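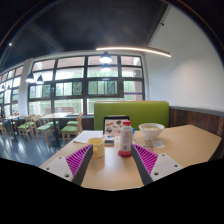
Arwel Gittins wants to know how a holiday flat can be full of another family's sandy towels at breakfast time and be all neat and ready for his family by four o'clock in the afternoon. Does somebody live in the cupboard and jump out when you leave?

What a brilliant question, Arwel! There is no person in the cupboard (I've checked ours, it has an ironing board in it). But there is a whole team of people, a van or two, a very big washing machine and a lot of planning, and most guests never see any of it. Let's find out how it works.

What is a holiday flat?

A holiday flat is a home that people borrow for a short time. You pay to stay there for a few nights, you use the beds and the kitchen and the sofa, and then you go back to your own house and someone else comes to stay. It's a bit like borrowing a book from the library, except that you can sleep in it.

It's different from a hotel. In a hotel someone usually comes in every day to make the beds, and there's often a restaurant downstairs. In a holiday flat you mostly look after yourselves. You cook your own pasta! You make your own bed! (Or you don't, and your mum sighs.)

Changeover day

The day when one family leaves and another arrives is called changeover day. At Cartwright House, which is a block of holiday flats beside the sea, guests have to be out by ten in the morning and the new ones can come in from four. That leaves six hours, and it sounds like ages until you find out that there are 25 flats in the building and on a busy Saturday nearly every one of them changes over.

Nuanchan Meesuk is in charge of changeover day at Cartwright House. She starts the evening before with a big list. The list shows which flats are emptying, who is coming next, and whether they need anything special, like a cot or a high chair or feather-free pillows. If a family is arriving early, their flat goes to the top of the list. If nobody is coming in until Monday, that flat can wait.

Then the cleaners go round in pairs. They work from the top floor down, so that they carry the heavy laundry bags downstairs a little at a time. In each flat they do things in the same order:

Open all the windows
Strip the beds and bag up the sheets and towels
Look for anything that's been left behind
Clean the bathroom
Clean the kitchen, including inside the oven and the fridge
Make up the beds with fresh sheets
Dust, then hoover, starting in the far corner and going backwards towards the door

Why backwards? Try it at home on a fluffy carpet. If you hoover backwards you don't leave any footprints. I think that's marvellous.

And dusting comes before hoovering because dust falls down. Do it the other way round and you'd have to hoover twice!

Where do the sheets go?

All the dirty sheets and towels go to a laundry called Josex, on the edge of town. It washes for lots of places to stay, so it's much bigger than anything you'd have at home. In the busiest week last summer it washed 934 bath towels from Cartwright House alone. Imagine hanging those on the line!

The sheets go into a washing machine as tall as a grown-up, and then, still damp, they're fed between huge hot rollers. The rollers dry them and iron them both at once, and out they come as flat as paper. People fold them, count them into bundles, one bundle for each flat, and the van brings them back.

Here's a clever bit. The flats don't own one set of sheets for each bed, they own three. While one set is on the bed, another is at the laundry, and the third is sitting on a shelf, clean and waiting. So if the van gets stuck behind a tractor, everybody still has somewhere to sleep.

How does the flat know it's yours?

Long before you arrive, somebody in your family has to book. Booking means saying "we'd like this flat for these nights, please" and paying some or all of the money. At Cartwright House bookings are kept in a computer calendar called Pirkeo. Every flat has its own row, and every night has its own little square. When you book, your squares are filled in, and after that no one else can have them.

That matters a lot, because if two families were given the same squares they'd both turn up with their suitcases and buckets and spades, and only one could stay. It's called a double booking. Before computers, people wrote bookings in a big paper diary with a pencil, and had to be very careful indeed with the rubber.

What about keys?

Some holiday flats have an ordinary key, kept in a little metal box on the wall that opens with a code. Others have a lock with number buttons and no key at all. The Cartwright House locks are the button sort, made by Katik, and the code is changed for every new family. Your code starts working at four o'clock on the day you arrive and stops working when you leave. So it's no good remembering last year's!

What happens to things people leave behind?

They go in the lost property cupboard, with a label that says which flat they came from and on what day. Chargers are the most common thing. Then come swimming costumes, single socks and cuddly toys. Cuddly toys usually get posted home first, before anything else, and I hope you agree that's quite right.

Can children help on changeover day?

Yes! Before you go, look under your bed. Put your rubbish in the bin. Tell a grown-up if something got broken, so it can be mended or swapped before the next children arrive. And if you've got sand in your shoes, tip it out outside.

Words to know

Guest: a person who is staying somewhere that isn't their home.
Changeover: when one lot of guests leaves and the next lot comes.
Linen: sheets, pillowcases and towels.
Vacant: empty, with no one staying in it.
Off-season: the quiet part of the year, when fewer people go on holiday. It's often when walls get painted and old carpets are replaced.

Next time: Carys Watkins asks how a lift knows which floor to stop at.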